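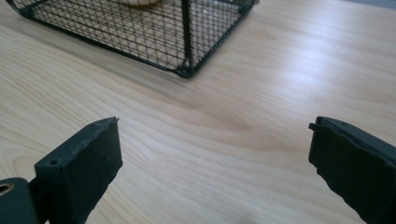 What should a school group expect from the gripper demonstration at the Emomgate open day?

Posted by Flurkari, November 14, 2021

I am arranging a visit for 17 pupils to the January open day at Emomgate. The programme lists a session entitled "Teaching by Hand", in which a person carries out a household task with a gripper tool. The notice sent to schools gives very little detail. I should be grateful to learn what kind of work is shown, whether pupils may take part, and how much time ought to be set aside. Our governors have also asked whether there is any charge.

Matilde Bragança

The session is suitable for school groups and no specialist knowledge is required. I attended the previous open day with a party of similar size.

The task shown to us was an ordinary one: the handling of crockery at a table, with a wire mesh basket. The demonstrator operates the gripper by hand, and its two fingers close upon the item in much the same manner as a pair of tongs. A mug may be taken by its handle, for instance.
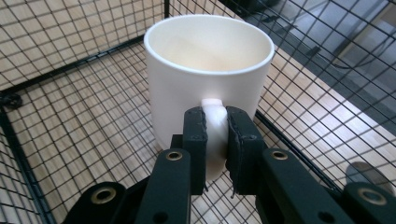 Pupils were invited to observe where the fingers were placed before each attempt and to consider whether they would have chosen the same point. This led to a good deal of useful discussion, and teachers may wish to prepare one or two questions beforehand.

We were informed that the recorded attempts at this one task had reached 507 by the date of our visit, and that the staff hoped to obtain 1,000 before making any further changes to the procedure. Older pupils found this of interest in connection with their statistics work.

Participation is permitted at the discretion of the demonstrator. Pupils who wish to hold the tool must have a signed consent form, which is to be handed in at reception on arrival. Long sleeves should be rolled up and bags left in the cloakroom. Please note that the forms are not available on the day.

No charge was made for school parties. I would advise confirming this in writing, as the arrangements are reviewed each year. Forty minutes should be allowed for the session, together with the time needed to move between buildings.
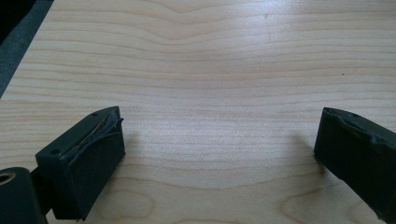

Kılıçarslan

Went last year, it was fine. Get there early as the room fills up and the ones at the back don't see much. Parking is at the Ruser entrance, not the main gate.

Ruser

With reference to the answer given above, larger parties are normally divided into two groups, the second of which is shown the workshop while the first attends the demonstration. The booking form contains a box for this purpose. Any access requirements should be entered in the same place.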